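플로스토 소개

식탁보와 컵, 작은 꽃병을 고르고 만드는 가게

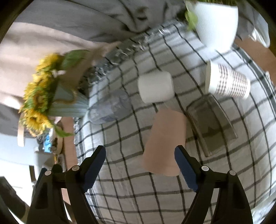
안녕하세요. 플로스토(Plosto)는 식탁 위에 올리는 물건을 다루는 작은 회사입니다. 저는 대표 에까차이 타위삭(Ekkachai Thaweesak)입니다. 태국에서 태어났고, 한국에 와서 일을 배운 후에 이 가게를 열었습니다. 한국어로 글을 쓰는 것이 아직 조금 느립니다. 그래도 소개하는 글은 제가 직접 쓰고 싶었습니다.

처음에는 식탁보만 팔았습니다. 제가 첫 번째로 살던 집에는 오래된 식탁이 하나 있었고, 상처가 많아서 손님이 오시면 부끄러웠습니다. 시장에서 천을 사서 덮었더니 방의 분위기가 많이 달라졌습니다. 그 천은 너무 얇았고 빨래를 몇 번 하니 모양이 비뚤어졌습니다. 그때부터 천을 만져 보고 비교하는 습관이 생겼습니다. 지금도 새 천이 들어오면 먼저 제 집에서 써 봅니다.

저희가 제일 좋아하는 무늬는 격자무늬입니다. 흰 바탕이나 연한 회색 바탕에 가는 검은 선이 있는 천은 어떤 그릇과도 잘 맞습니다. 꽃을 놓아도 좋고 화분을 놓아도 좋습니다. 가장자리에는 진한 회색 띠를 넣는 것을 권해 드립니다. 식탁의 끝이 분명하게 보여서 물건을 놓는 자리를 정하기가 쉽습니다. 술 장식이 있는 식탁보는 손이 조금 더 가지만 오래 찾으시는 손님이 계셔서 계속 준비하고 있습니다.

컵은 나중에 시작했습니다. 식탁보를 사신 손님들이 "이 위에 무슨 컵을 놓으면 좋습니까?" 하고 자주 물어보셨습니다. 그래서 광택이 없는 부드러운 색의 컵과 투명한 컵을 같이 소개하게 되었습니다. 분홍빛이 도는 베이지색은 회색 천 위에서 따뜻하게 보입니다. 투명한 컵은 아래의 무늬가 비쳐서 식탁이 답답하지 않습니다. 저는 두 가지를 섞어서 쓰시라고 말씀드립니다. 모두 같은 컵으로 맞추실 필요는 없다고 생각합니다.

현재 가게에는 약 200가지의 물건이 있습니다. 직원은 저를 포함해서 네 명입니다. 천을 자르고 가장자리를 박는 일은 가게 뒤의 작업실 '틸라훈'에서 합니다. 컵과 꽃병은 트락몬트(Trakmont)라는 공방에서 받습니다. 포장은 팔투니스(Paltunis)와 함께 하고 있고, 깨지기 쉬운 물건은 종이로 두 번 감쌉니다. 혹시 도착했을 때 금이 있으면 사진을 보내 주십시오. 바로 다시 보내 드리겠습니다.

식탁보의 크기는 여덟 가지가 있습니다. 맞는 크기가 없으시면 식탁의 가로와 세로, 그리고 아래로 얼마나 내려오면 좋은지 적어 주십시오. 둥근 식탁은 지름만 알려 주시면 됩니다. 주문 제작은 보통 2주가 걸립니다. 10월에는 주문이 많아서 조금 더 기다리셔야 할 수 있습니다.

세탁에 대하여 질문을 많이 받습니다. 찬물에 약하게 빠시고, 술 부분은 손으로 가볍게 정리한 다음에 말려 주십시오. 건조기는 권하지 않습니다. 다림질은 천이 약간 젖어 있을 때 뒷면에서 하시면 선이 곧게 펴집니다. 커피를 흘리셨으면 문지르지 마시고 마른 수건으로 먼저 눌러 주십시오.

토요일 오후에는 가게에서 식탁 차리는 모임을 합니다. 손님께서 집에서 쓰시는 컵이나 꽃병을 가지고 오시면 여러 가지 천 위에 같이 놓아 봅니다. 배우는 수업은 아니고, 차를 마시면서 편하게 이야기하는 시간입니다. 참가비는 없습니다. 자리가 넓지 않으니 오시기 전에 전화나 메일로 알려 주시면 감사하겠습니다.

제 글에 어색한 표현이 있으면 가게에 오셨을 때 알려 주십시오. 지난번에도 한 손님께서 '식탁포'를 '식탁보'로 고쳐 주셔서 간판을 다시 만들었습니다.

플로스토 대표 에까차이 타위삭 드림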